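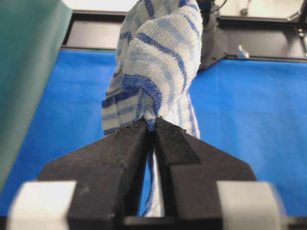

I've been folding towels at the Plemano laundry for going on five years, and in May I got some company. Two robot arms now share the back half of our folding room, on a table with a bright blue cover, and my hands have never been happier! The arms pick one towel at a time out of the mess that comes from the dryers. If you've never seen what a dryer does to a striped terry towel, well, it can come out twisted up like rope, and two black fingers pinching it by the knot is about how I grab one myself (mine are less pointy). Stusito, the company that built the setup, calls that part "the pick." We call it fishing.

We do towels for the Villanueva hotels plus a couple of gyms, so there's always more. Before, four of us stood and folded from 6 in the morning until lunch. Now two of us fold by hand and the other two swap between checking for stains and minding the arms. We drew up the rota ourselves, which was my one condition when our manager, Tadeo Godoy, brought the idea to us over the winter. He also promised in writing that no hours would be cut this year. I've got a copy taped inside my locker, just saying.

It isn't quick. On a good day the arms get through 40 towels an hour, and I can beat that with the radio on and somebody talking to me. Small stuff is the worst for them. A white one with a blue stitched edge, all bunched up into a lump, takes me a flick of the wrist, but the arms have to hunt for a corner first, and sometimes they ask for help. There's a chime. You will hear it in your sleep.
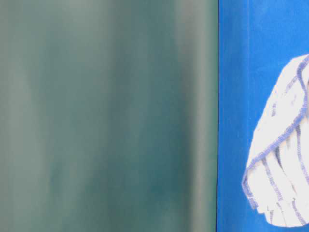 What changes for us

Mostly it's our shoulders and our feet. You can mind the arms from a stool, and I hadn't sat down on a shift since I started here. The pay went up a little too for anybody who did the Tirent training, two afternoons of learning how to stop the thing, restart it and clear a jam. I was nervous (I still can't work my own TV) but it was fine, and I passed with 77, thank you very much.

Not everybody loves it. A couple of the girls miss having all four of us around one table, and I do too, some mornings. We've asked Tadeo to move the stool closer so whoever's on it can still join in. He says he'll look at it once the summer rush is over. 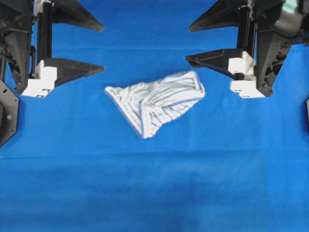 A striped cloth on the blue table, with an open gripper on either side.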